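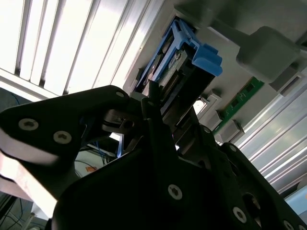 Gripper tips up under the drive module, blue caddy still in the chassis.

Workshop tips: teaching an arm to handle drive caddies

I've been writing the control code for our drive-swapping cell since October, and my notebook is full of things I wish I'd done on day one. A few of them, in no special order.

Turn on force limits before you turn on anything else. I start at 6 newtons near the connector and only raise it when the logs say I can. Gold pins don't forgive a planner that thinks it has another 2 mm to go.

Lock your camera exposure! Fluorescent tubes overhead will wash out half of a wrist view, and auto exposure makes it worse – the tubes come into view and suddenly your caddy detector sees a black blob. I fixed mine by hand and the detector quit jumping around.

Pad the collision model. Circuit boards and little clips near the bay are easy to leave out of the mesh (I did), so I draw one fat box over the lot and let the planner complain.

Plan the way out first. Birger Sjöberg talked me into this one and I grumbled for a week, but a grasp you can't back out of is no use to anyone.

Name your log files properly. I had 677 runs saved as "test" plus a number, and finding run 39 again took me a whole evening – now the caddy type and the force limit go in the name.

Keep the slow mode on a real button, within reach. Mine's a setting in a menu, and I'm moving it this week.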